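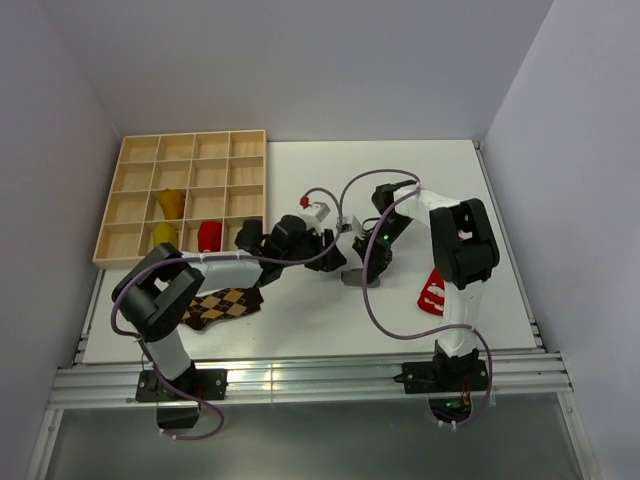
Ticket: episodes rejected at export, sock sorting task
Project: Trinudard
Station: Felard, two-arm cell
Priority: normal
Status: closed

Opened in July by the collection desk

Problem
When we export the sock sorting episodes to Pruren, a part of them comes back with the message "camera stream short". The episode plays normally in the local viewer. The arms move well, the gripper values are there, but one of the wrist streams ends before the others. The trainer refuses any episode where the streams have not the same length.

What we expected
300 episodes accepted for this task. All streams at 30 frames per second, same first and last time stamp.

What was tried already
- Restarted the recorder. No change.
- Recorded with the left arm only. All episodes accepted.
- Recorded with the right arm only. Some rejected.
- Changed the order of the socks in the tray. No change, as expected, but it was asked in the last ticket so I write it down.

Reply from support, 9:40
Thank you for the clear list. Please send the recorder log of 2 rejected episodes and 2 good ones. Please also check if the rejected ones have something in common in the movement, for example the arm reaching far to one side.

Reply from collection desk, 11:15
Logs are attached. I watched the rejected ones again. In all of them the right arm folds back a lot, to pick a sock that lies close to its own base. When the sock is in the middle of the table the episode is good.

Reply from support, 13:05
In the log the right wrist camera disconnects for a moment and comes back with a new device number. The recorder keeps the old number and writes nothing more. I think the cable is pulled at the wrist when the elbow is folded. Please give more slack between the last tie and the camera, then record 5 episodes with the sock near the right base.

Reply from collection desk, 15:30
Done. I cut the last tie and put a new one a bit lower on the forearm - the loop at the wrist is larger now, but it does not touch the gripper fingers. 5 episodes recorded, 5 accepted.

One question: can the recorder stop with an error when a camera is lost? The operator would then repeat the episode at once, and we would not discover it at export.

Reply from support, 16:10
Yes, this option exists in Aoun but it is off by default. Set "stop on stream loss" to on, in the station settings, and restart the recorder. The rejected episodes cannot be repaired, please delete them and record them again with the same sock positions.

Reply from collection desk, 16:45
Option is on. I unplugged the camera during a test and the recorder stopped with a red message. You can close the ticket.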